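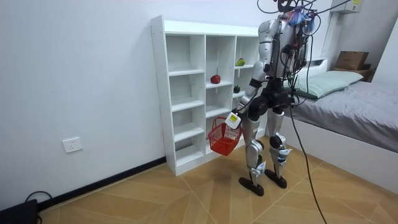 **Property Law, Unit 4: Fixtures and chattels**

Read these notes before the September seminar. They cover the classification of objects brought onto land. Tenant's fixtures get a short section at the end and are dealt with fully in Unit 6.

## 4.1 Why classification matters

A fixture is part of the land. It passes to the buyer on completion unless the contract says otherwise, and it falls within a mortgage of the land. A chattel stays with its owner and must be sold separately.

Disputes usually arise in four settings:

- seller and buyer
- mortgagor and mortgagee
- landlord and tenant
- owner of the land and a supplier who has kept title to goods

The last of these is the hardest on the supplier. A retention of title clause doesn't prevent an object from becoming a fixture as against a third party.

## 4.2 The two tests

**Degree of annexation.** How firmly is the object attached? An object resting on its own weight is presumed to be a chattel. An object attached to the building, even slightly, is presumed to be a fixture. Either presumption can be rebutted.

**Purpose of annexation.** Was the object attached for the lasting improvement of the building, or so that it could be better used or enjoyed as an object? Purpose is judged objectively. What the owner privately meant carries no weight. In the modern cases this test usually prevails where the two conflict.

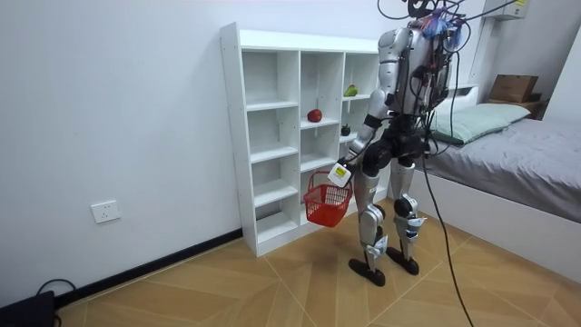 Household contents cause more difficulty than heavy plant, as the same type of object can fall on either side of the line. A free-standing bed is a chattel on both tests. Parquet laid as the floor of a room is part of the building. A tall white cubby shelf, like the one near the bed in the photograph, needs more evidence: a photograph of its front says little about how it is held at the back. If it stands by its own weight, it is a chattel. If it is held by one small bracket to stop it tipping, the first presumption shifts, but the purpose of the bracket is safety in use and the shelf probably remains a chattel. Shelving built into an alcove and cut to fit is likely to be a fixture.

## 4.3 Worked problem

Skistness Ltd sells Flat 16, Zullcombe Court to Larkholm Ltd. The contract is silent on contents. Before completion Skistness removes:

1. a set of curtains on hooks
2. a fitted kitchen worktop
3. a stone figure weighing 90 kg, standing on a plinth in the courtyard garden

Larkholm claims £3,000. Item 1 fails. Item 2 succeeds. Item 3 turns on whether the figure formed part of an overall design for the garden; weight alone does not decide it.

Vary the facts: the worktop was supplied by Erdős Interiors under a retention of title clause and £411 is unpaid. Advise Erdős Interiors.

## 4.4 Tenant's fixtures

A tenant may remove trade, ornamental and domestic fixtures during the term, subject to the lease. The item belongs to the landlord as part of the land until it is severed. Damage caused by removal must be made good.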